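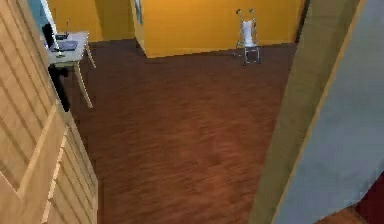

FOR IMMEDIATE RELEASE

Tradwood Pauses Kollumau Door Routine After Home Robot Mistakes a Walker for Open Floor

KOLLUMAU, 2023-09-15. Tradwood, maker of the Wuvden household helper robot, today withdrew a software update that taught the robot to go through doors with confidence. The confidence was the problem.

The update, Wuvden release 8, went out to the company's test homes in Kollumau this summer. In two of those homes the robot opened a door, judged the room beyond it to be clear, and drove into a walking frame standing near the far wall. Both walkers were pushed over. Their owners were sitting down elsewhere at the time and were not hurt. One walker has a bent leg and has been replaced at our expense, along with a lamp that was not involved in the collision but was involved in what the robot did next.

Tradwood takes both incidents seriously. A walker that has been knocked flat is a walker its owner can't reach, and a robot sold to people who need a hand around the house should not be making the house harder to get around.

What went wrong

Wuvden plans its way into a room from the doorway. It takes one look, marks what it believes to be furniture, and treats everything else as floor. Release 8 shortened that look to make the robot seem less hesitant, a quality that customers had compared to a guest who has forgotten why he came in.

Desks and chairs passed the shorter look without trouble. Walkers did not. Their thin tubular legs were being thrown out by a filter meant to remove visual noise, leaving a pair of handgrips and, on some models, a fabric pouch hanging in the air with nothing under it. The planner had been told that objects do not hang in the air. It deleted the pouch and proceeded.

The front bumper stopped the robot in both cases, as designed, although only after contact. Wuvden then logged the events as "minor carpet resistance." There was no carpet. That wording has been removed from the software, and the team has been asked to stop letting the robot guess.

How we got here

Release 8 passed every one of its tests in Katene, the simulated house where Tradwood tries out new driving behavior before it reaches anyone's hallway. We went back and looked at why. Katene does have a walker in it. It stands by a yellow wall, well back from a doorway, with a desk, a monitor and an open laptop off to the left and a great deal of brown wooden floor in between. The robot's test was to get through the door and stop. It got through the door and stopped. The test never asked it to go near the walker, and so the walker was, for our purposes, decoration.

We had also been rather proud of the floor.

What happens now

All Wuvden units have been returned to release 7, which is slower at doors and has never knocked over a walker in our test homes. Owners do not need to do anything. Units that have been switched off will make the change the next time they are turned on, before they are allowed to move.

Tradwood is making the following changes:

The doorway look goes back to its full five seconds.

The noise filter no longer discards thin upright shapes that touch the floor.

Any contact above walking-pad pressure now stops the robot until a person restarts it, and the log will say "contact."

Katene test runs now send the robot all the way across the room and back, past the walker, with the walker moved between runs.

A corrected release is planned for October. It will go to our own offices first, where we have placed two walkers in the corridor. Staff have been walking into them all week, so the robot will have company.

Owners who have seen their Wuvden bump, nudge or push a walker, cane or other mobility aid are asked to report it through the help button on the charging dock, even if nothing was damaged.

About Tradwood

Tradwood designs and builds helper robots for use at home. Wuvden fetches, carries and opens doors, the last of these at a sensible speed.

Media contact: Tradwood press desk, Kollumau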